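Clearing the Table - How Come It Takes So Long??
Kids' Corner, Beltcombe Family Pages
By Graham Kettle

Okay so. You finished your snack. Someone says "clear the table please" and you groan. Everybody groans. But there is some pretty neat stuff going on when you tidy a table, so quick, let's go.

First - what is a table for? Putting things on. Sounds silly, but a table full of old stuff can't do its job. No room for homework. No room for a puzzle. A 500 piece puzzle needs a LOT of room, ask my sister.

Cups

A cup is a tube with a bottom. Open at the top so the drink can get in and out. That open top is also why cups spill. Tall skinny cups tip over easy. Short wide ones don't so much. Why? It has to do with balance. When a cup leans, its weight leans too, and once the weight gets past the edge of the bottom - over it goes. A wide bottom means it has to lean a lot further first.

So when you pick one up, hold it around the middle or lower down. Not by the rim with 2 fingers. Squeeze enough so it doesn't slip, but a paper cup will crumple if you squeeze hard. Your hand works this out super fast, you dont even have to think.

Try it: put a little water in a plastic cup. Carry it across the kitchen. Now again with your eyes shut (ask a grown-up first, and have a towel). Lots harder!

Baskets

Baskets are good because you can carry many things in one trip. Say there are 6 things on the table. One at a time is 6 trips. With a basket, one trip. Done.

Some are woven from grass or twigs. Some are plastic. Some are wire, just thin bars with gaps in between. Wire is handy since you can see what's inside without digging. The bars go to a rim at the top, and the rim keeps them all in place. No rim and they'd bend all over.
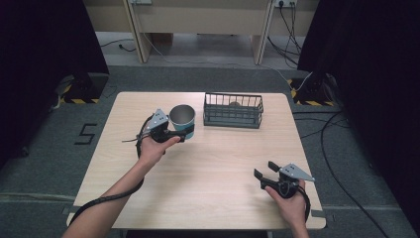 Bad thing about wire - small stuff falls thru the gaps. Beads, coins, peas. Use a box for those.

Which goes in first? Heavy things at the bottom, light things on top. Always. A book on top of a banana is a sad banana.

Your two hands

Watch yourself next time you tidy. One hand grabs, the other one holds the basket still or waits for its turn. Then they swap, and you never told them to.

A tidy race

Set a timer for 5 minutes. Everybody picks one table or shelf. Cups to the sink, toys to the basket, trash in the trash. No throwing. When it beeps, stop and wipe the table with a damp cloth.

Next time - sponges, and why they have holes.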